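Portable speaker lamp: home safety check with comments

Checked: October 2025
Unit: Tanberg lantern with built-in radio and speaker
Used at: Stendville allotment hut
Checked by: Tanveer Sandhu

1. Casing and handle
Pass. Hairline mark by the handle hinge, same length as in February. Handle locks upright.

2. Battery compartment
Pass with comment. Light white crust on one spring contact, wiped off with a dry cloth. All 3 cells replaced together. Don't mix the old Jundach cells with new ones.

3. Charging port and lead
Fail. The rubber cover no longer stays shut and the lead has a kink near the plug. Lead thrown away. A Rønning lead with the same rating is on order. Run on cells only until it comes.

4. Lamp
Pass. All three brightness settings work. The lens got warm on full but could be held in the hand after 40 minutes.

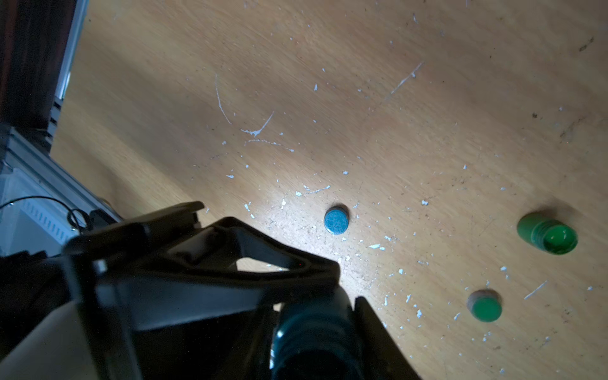
5. Speaker and radio
Pass with comment. Buzz on low notes above half volume. One grille screw was slack and has been tightened, which cured most of it. Highest reading at arm's length was 74 dB, fine for a hut but keep it off the shelf at head height.

6. Siren button
Pass. Needs a long press, so it shouldn't go off in a bag. Warn the next plot before testing.

7. Water seal
Not tested. The seal looks flat on one side. Treat the unit as indoor only and bring it in if it rains.

8. Labels
Pass. Voltage label readable. Serial number faint, copied into the back of the hut book.

Result: usable on cells, no charging. Items 3 and 7 to be looked at again when the new lead arrives.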